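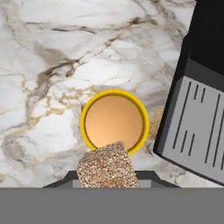
I've been meaning to write about my evenings for a while, partly because my sister keeps asking what I do up there with the headphones on, and partly because I promised Palesa Shabalala I would (hello, Palesa!). I record demonstrations. I sit at the desk, drive a robot around inside a simulator by hand, and every time I get through a task cleanly the run is saved, and in time a learning system gets to study it and try to do the same.

Our little project is called Traltley, and it's four of us in our spare time. Edem Fiadzo builds the rooms and fills them with things to pick up, Zuweira Antwi does the training, and Palesa and I drive. When we started in November I thought it would be like a video game, and for the first evening it was. Then you reach for the same sort of thing over and over and you begin to notice how you move — I come in too fast, then stop and dither just before I close the fingers. Zuweira spotted it in the plots before I did. The model had picked up my dithering too, bless it.

As of last night we have 1,564 saved runs, and 165 of those are ones I'd be proud to show a stranger. The rest are fine. Zuweira says fine is good, as she wants a bit of wobble in there, so that the model sees what it looks like when a hand drifts off and comes back.

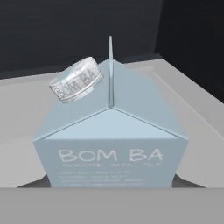 Do you keep the runs that go wrong?

We keep them in a separate folder, with a short note on what happened, and they stay out of training for now. I've grown rather fond of writing the notes. Edem reads them to find out which objects are behaving strangely, and more than once he has gone back and fixed a weight or a slippery surface on the strength of my grumbling.

Kitchens are where I'm slowest, and I've come to like them best. A kitchen gives you so many ways to do a thing badly, and the handles alone could fill a month. With the refrigerator standing open like this and the gripper just above the upper freezer drawer handle, I have to think about the door shelves on the right before I swing the arm anywhere, and there's that little pale blue bottle on the lid over the crisper drawer as well. I do most of these at 80 percent speed, and I talk to myself the whole way through.
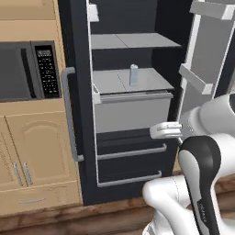

Palesa drives quite differently from me, and I think the set is better for it. She plans the whole reach before she touches the controls, then goes in one smooth sweep, while I creep along and correct. Give us both a long horizontal bar like the ones on those freezer drawers and she'll line up once and go, and I'll have had three little looks at it first. We save both kinds.

Anyway, my tea's gone cold and I have a batch to get through before bed. More soon, I hope.

Last updated: 24 April 2018

Get new posts by email. Enter your address to join the newsletter.

Contact | Copyright, all rights reserved | Back to top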